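Search this site Enter a word Go
Home Talks Notes Workshop days Contact

Speaker notes: Looking after serving trays in a small café
Prasert Srithong, Onsri tea room
Feb 18, 2021

Start slowly. Wait until people have found a chair and put their coffee down.

Good afternoon. I run a tea room, and I am going to speak for a short time about trays. When I told my sister the subject she asked if the talk was for five minutes. I think it can be a little longer, but I will try to leave time for your questions.

First, why I care. In our tea room a tray goes out to almost every table. The guest sees it before the tea. She puts her phone on it and her sleeve touches it. If the tray is sticky, she thinks the kitchen is sticky also. We had good cups and good tea for years, and our trays were terrible.

(Tell the story of the bent tray and the honey pot. Keep it short.)

Now the surface. Please look at your own trays when you go home, in daylight, from a low angle. Under the lamp of the kitchen everything looks clean. From the side, near a window, you will find the dust and the small rings from the cups. On a tray with a wood-grain finish this is more difficult, for the lines hide the marks very well. Your eye follows the wavy grain and goes past the dirt.
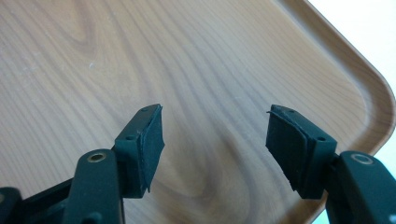 So I teach my staff to use the hand as well as the eye. Pass the flat fingers over the whole tray after it is dry. A sugar spot you will feel at once. It takes a few seconds and we do it when we stack, not when the guest is waiting.

Next point, the rim. I would like to spend more time here than on the flat part. A raised rim is good for carrying, it stops the spoon from sliding off, but the place where the flat part meets the rim collects everything. Crumbs, tea, the soap you did not rinse. The rounded corners are kinder than square ones. A cloth goes around them in one movement. With square corners you need a small brush, and in a busy hour the brush stays in the drawer.

Our way of washing:

Shake the crumbs off over the bin.
Wipe with warm water and a little mild soap, the flat part first and the rim last.
Rinse the cloth and wipe again.
Dry at once with a second cloth. Stand the tray on its long side until the air has finished the work.

We never leave a tray in the sink. I know it is tempting at closing time. Water goes in at any small crack in the edge, and after that the finish can lift. I lost 3 trays in this way in our first June, all of them from the same evening.

(Pause. Ask who has done this. Raise own hand.)

About buying. We compared two kinds, one from Lekora and one from Kirkness. I will not say which is better, as they are for different work. The Lekora was lighter and my younger staff liked it. The Kirkness was heavier, but it did not slide on a wet counter. Put a full teapot on the tray in the shop, if they permit it, and walk a few steps. Also put your thumbs over the rim and see if they are comfortable. A pretty tray with a sharp rim will be left on the shelf – I have two such trays, and they now hold plant pots.

About storing. Do not stack wet. Put a thin cloth between the trays if the stack is high. Keep them away from the oven, and away from strong sun, which in our place changed the colour of the top tray only.

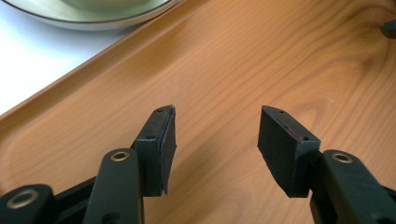
Can I rub oil into a wooden tray to make it look new?

It depends on the finish. If the wood is bare, a thin coat of food-safe oil is fine, and you wipe off what is left. If there is a sealed or printed surface, the oil stays on top and becomes sticky, so keep to soap and water. When I am not certain, I put one drop of water on the underside. If it sinks in, the surface is probably bare.

(If there is time: pass round the two cloths. The thinner one is for drying.)

Last thing before the tea. Write the date of purchase under each tray with a small label. We started this late and I regret it, for I can't tell you today how old my best tray is.

Thank you. The tea is at the back, please carry your own.

Reader comments

marta_k: We also had the sticky oil problem. Warm soapy water three evenings in a row took most of it away.

Old Skudia hand: Agree about the corners. Would you put felt under the trays or is it a bad idea in a café?

P. Srithong: Felt becomes dirty quickly with us. I prefer small rubber feet, if the tray has room for them.

Jo: Please put up the honey pot story, I was sitting too far back to hear it.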